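**The Clock in Toren**

The room was called Toren, and it had no door. I noticed this only in my second month at Rarance, although I had looked at it every working day. There were walls, a floor, a table with the arm on it, a shelf and a clock. It existed in the computer under my desk, and in the evening I closed it with one key.

My task was to find out why the arm was so good.

It had learned from 50 demonstrations, which is a small number for a job with a rack. The method was named Trurell. It took the demonstrations, changed them a little, played them again in Toren, and kept only those which still ended well. After this the arm was allowed to try by itself. It succeeded so often that my supervisor printed the graph in colour and put it on the kitchen wall, beside the notice about washing your own mug.

"Find me what it is looking at," she said.

I am a patient person, and this was perhaps the reason that I was hired. My grandmother repaired sewing machines behind Avcı Street, and she taught me that you take away one part, turn the wheel, and put the part back. So I did the same with the room. I took away the box from the shelf and ran 1,000 attempts during the night. In the morning the result was the same as before. I put the box back and took away the books. Again it was the same. I took the whole shelf, with its brackets. I made the walls a different colour, one which I would not choose for any house. The arm did not mind.

Then I took away the clock.

The next morning I came in with a wet coat and did not remove it before I read the number. The success had fallen to 21 percent. I believed I had made a mistake, so I ran it once more, and then with another seed. The number moved a little, but it did not climb. I watched the attempts one by one while my tea became cold. The arm came over in its high curve, as always, and went down towards the rack, and stopped too far to the right. It closed its fingers there, on nothing, very gently.

It had been steering by the clock. The rack was dark and full of thin lines, difficult for a small network to understand, and the clock was round and pale and always in its place. It was the easiest thing in the room to trust.

I wrote the result in two paragraphs. Before I sent them, I moved the clock a hand's width to the left, only to be certain. The arm went wrong by an amount that I could have predicted with a ruler. I was ashamed of how pleased I felt.

My supervisor read the two paragraphs standing up. She went to the kitchen, took down the graph, folded it and put it in the paper recycling. She was not angry. She asked if the method could be saved, and I said yes, if Trurell moved the clock in each replay, and also the shelf and the camera, so that only the rack would be worth remembering. It would need the whole of December. She said that December was quiet in any case.

I rang my mother that night and tried to explain my work to her. She said that when I was small I found the way home from school by a yellow dog which slept outside the bakery. One afternoon the dog was not there, and I stood at the corner until the baker came out to me. I did not remember the dog. I remembered the baker's apron and the flour on it, and a feeling that the street had been turned around while I was inside the school.

The new training began the following week. I was supposed to delete the old version of Toren, because we were always short of disk space, and I had already typed the command. I kept it in a folder with my initials. Sometimes at lunch I still open it, with the clock back on its own place on the wall, and let the old arm work for a few minutes. It reaches over the table as if there could never be another room.
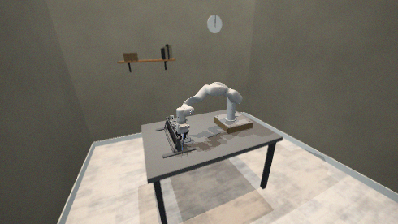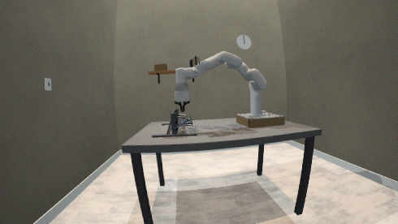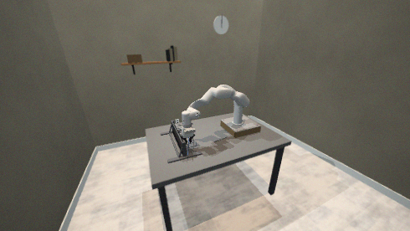 *Toren, old version: the arm at the rack, with the clock on the wall.*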